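Sorting bin

Print | E-mail

A sorting bin is an open container with sloping walls, in which small loose pieces are kept before they are sorted. The slope makes the pieces slide to the floor of the bin, so they do not stay in the corners.
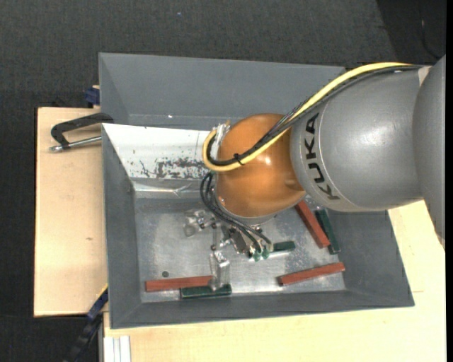 Grey sorting bin with red-brown wooden blocks and dark green blocks.

Blocks are the most usual content, because they are cheap and their colours are easy to tell apart. In the Dusley type, described by Melati Rahman, the floor is 280 mm wide. Walls may be painted, but the floor is often left as plain metal and becomes marked with use.

Last changed: 16/03/2019

Print | E-mail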